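Ticket 239: success rate differs between tasks under the same policy
Opened by Sheyla Valderrama, May 13, 2026
Project: Flanstead

The policy trained on 1000 demonstrations does well on cups and badly on bottles. Both tasks use the same checkpoint and the same table. I first suspected the wrist view, so I went through it for the bottle task. 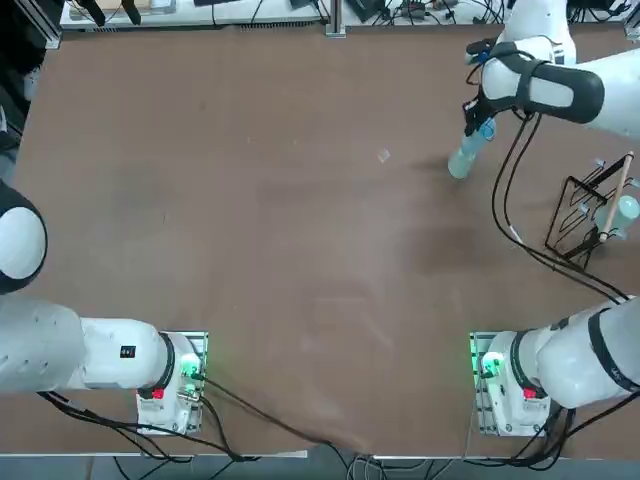
Head view, right gripper holding the bottle.

Clear plastic on a brown table gives very little contrast. I masked the background in the wrist view and ran the bottle task again. No change.

Reply from Hartmut Tiedemann:
Check the action chunk length before you touch the images. In the cup task
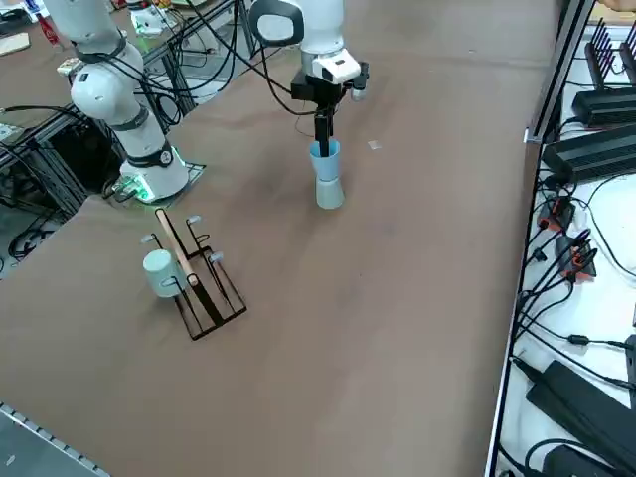

the finger has to stay steady for a long stretch, and long chunks help with that. The bottle task needs corrections much sooner. Try replanning every 2 steps and leave the rest alone.

Sheyla Valderrama:
Done. Bottles are better, cups slightly worse. I have also added the fixed view to the log.

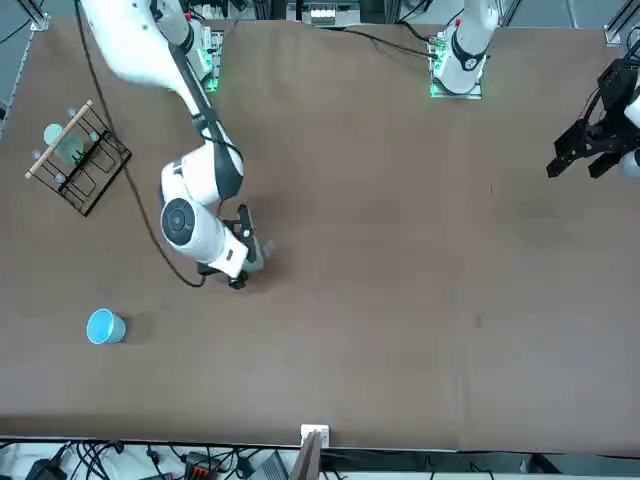
Fixed view, cup on its side below the rack.

Status: open. Next run uses a separate chunk length for each task.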